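Home | Laundry | Bedrooms | Kitchen | Stains | Ask Us

Print this page | E-mail this page

How to Wash a Quilted Bedspread Without Ruining It

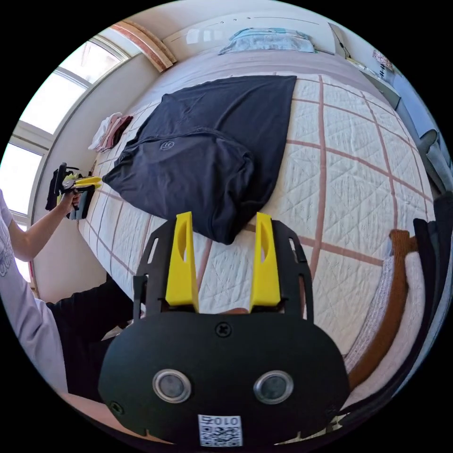
A quilted bedspread at home on the bed.

A quilted bedspread is three layers of cloth held together by thread and optimism. The top gets the compliments, the batting does the work, and the backing takes the blame when something shrinks. Washing all three at once takes most of a day, and I'd suggest picking one when you have nowhere to be. Thursday is mine.

I should say that I learned most of this by doing it wrong. My first attempt involved a hot wash, a full scoop of powder and a bedspread from my grandmother's house in Villanueva. It now fits a twin bed very nicely. It used to fit a queen.

Before you do anything

Find the care label. It will be in the corner you check last. If it says dry clean only, believe it, at least for silk, wool or anything older than you are. If there is no label, assume the worst and test for color.

To test, wet a white cotton rag with cool water and a drop of detergent, and press it against each dark color for a full minute. Reds and navy blues are the usual criminals. If color comes off on the rag, stop there. Air the thing out on a dry day, vacuum it through a piece of window screen and tell visitors it is an heirloom.

Next, go over the stitching. Any loose thread will be a longer loose thread by the end of the spin cycle. A seam that has opened should be closed by hand now, with plain cotton thread and small stitches. You don't have to be good at it. I am not, and the bedspread has never complained.

Measure it while you're at it and write the size down. Mine is 98 inches across, and having that on paper has settled two arguments about whether it shrank.

Choosing the machine

The bedspread should fill the drum no more than three quarters of the way when dry. If you have to kneel on it to get the door closed, the machine is too small. The middle will stay dry, the outside will get scrubbed to felt, and the drum will walk across the floor like it's leaving you.

A front loader is kinder than a top loader with a post in the middle, which grabs hold of quilting and does not let go. If all you have is the kind with a post, go to a laundromat. The big machines at the Hostari on our corner swallow a king-size spread and have room left over for the dog's blanket, which I do not recommend adding.

The wash

1. Shake the bedspread outdoors. Stand upwind.

2. Treat spots with a little liquid detergent and a soft toothbrush. Work from the outside of the stain toward the middle. Leave it fifteen minutes.

3. Load it loosely, spread evenly around the drum. Folding it neatly feels responsible and gets you clean stripes.

4. Use cold water and the gentle cycle.

5. Add half the detergent you were going to add. Batting holds soap the way some families hold grudges, and for as long. Skip the fabric softener, which coats the fibers and leaves cotton feeling faintly greasy.

6. Run a second rinse. If you see suds through the door at the end, run a third.

7. Choose the slowest spin that still gets the water out.

Lucinda Dvorak, who taught me to quilt and has regretted it since, swears by the bathtub instead. Fill it with cool water, dissolve the detergent first, push the bedspread under and press it up and down with flat hands. Drain, refill, press, repeat until the water is clear. Her method is gentler on old fabric and much harder on the knees. If you go this way, never lift the wet bedspread by one end. The weight will pop the stitches. Roll it toward you in the tub, press out what water you can, and get it into a laundry basket lined with a big towel.

Drying

Low heat, with a couple of clean tennis balls to keep the batting from clumping. Stop the dryer every half hour, take the bedspread out, turn it inside out and put it back. It will have rolled itself into a burrito with a wet center. They all do.

Take it out while it is still slightly damp and lay it flat over the bed, on an old sheet, or across two parallel clotheslines out of direct sun. Pull the edges square while it dries. Don't put it away until the thickest part is dry right through. Damp batting smells like a basement by August and there is no arguing with it afterward.

How often

Twice a year if nobody eats in bed. More if you live with people.

Reader mail

Aurora Godinho writes to ask whether she can iron hers. You can, on low, from the back, if it is all cotton. Polyester batting can flatten for good under a hot iron, and then you own a very large placemat.

Another reader wanted to know about storage. Use a cotton pillowcase, not plastic, and refold it along different lines every few months so the creases don't become permanent residents.

Print this page | E-mail this page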